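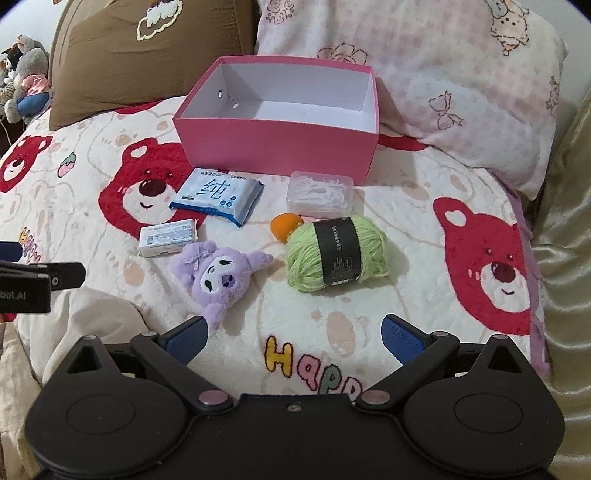

Zwei Wochen Miete seien für so etwas rausgeworfenes Geld, schrieb Sille Mikkelsen gleich heute früh zurück, sie würde das Set von Nevurik entweder ganz kaufen oder ganz lassen, und überhaupt verstehe sie nicht, warum man zum Aufräumen eines Bettes zwei Greifer brauche. Ich habe beim Kaffee sehr lachen müssen und ihr dann doch eine lange Antwort getippt, viel zu lang, wie immer.

Denn ich finde es ja gerade schön, dass man das Ding erst einmal leihen darf! 28 Tage, und wer danach behalten will, zahlt 600 abzüglich der Miete. Das ist für unsereins viel Geld, und ich will wissen, wie sich die Griffe nach einem ganzen Nachmittag anfühlen, bevor ich mich festlege. Sille kauft eben lieber sofort und ärgert sich hinterher, ich leihe und grüble.

Also habe ich mich nach dem Mittagessen ans Bett gesetzt, auf die Bärchendecke, die rosa Box vor die Kissen gestellt und alles davor ausgebreitet, was einräumbar aussah: die Feuchttücher, das hellgrüne Garn mit seiner schwarzen Banderole, die durchscheinende Dose mit den weißen Stäbchen, das lila Plüschtier mit der Schleife. Die Aufgabe aus dem Begleitheft heißt schlicht »Kleinteile in Behälter«, und man soll sie so oft machen, bis es langweilig wird, denn aus genau diesen langweiligen Durchgängen soll der Roboter später das Einräumen lernen. Im Heft steht etwas von 40 Durchgängen pro Aufgabe. Ich bin gespannt, wie meine Schultern das finden.

Was mir gefällt: die blauen Greifflächen mit ihrer Struktur. Beim Garn hatte ich Sorge, dass ich es zerdrücke oder die Banderole einreiße, aber es ging erstaunlich sanft, und ich habe mich gefreut wie ein Kind. Das Plüschtier ist schwieriger, weil man immer nur einen Zipfel erwischt und der Rest sich wegdreht. Und die Dose mit den runden Ecken hat mich wirklich Nerven gekostet! Da muss man sehr gerade von oben kommen, sonst rutscht sie ab, und dann sitzt man da und redet einer Plastikdose gut zu.

Weniger gefällt mir das Gewicht. Nach ungefähr einer Stunde zieht es im Handgelenk, links mehr als rechts, und die Anleitung von Nevurik schweigt sich über Pausen völlig aus. Golnar Golestani hatte vorher den Bausatz von Rilico und meint, der sei leichter, aber klapprig. Ich werde sie fragen, ob ich ihn einmal halten darf.

Gegen vier Tee, danach noch ein paar Durchgänge mit der linken Hand. Morgen will ich das kleine weiße Päckchen öfter üben, das liegt so flach auf der Decke. Und Sille schulde ich noch eine Antwort auf ihre Antwort.

Kontakt | © Tagebuchseiten | Nach oben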